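Consumer Claims, week 8: "lasts longer"

Venent says its dye survives 1000 washes. Ask who did the washing. The leaflet gives no water temperature and no control cloth – only a smiling graph. Nokura tested three shirts, all its own, and called the result proof.

For the seminar, read the Heltel leaflet and mark every claim you couldn't check yourself.

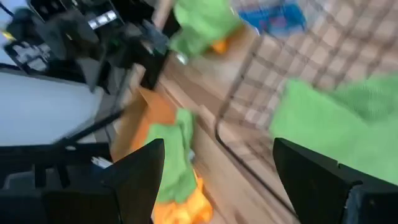

One student objected last March that a weak test still beats none. Perhaps, if the maker prints the failures too. Gourlay never has.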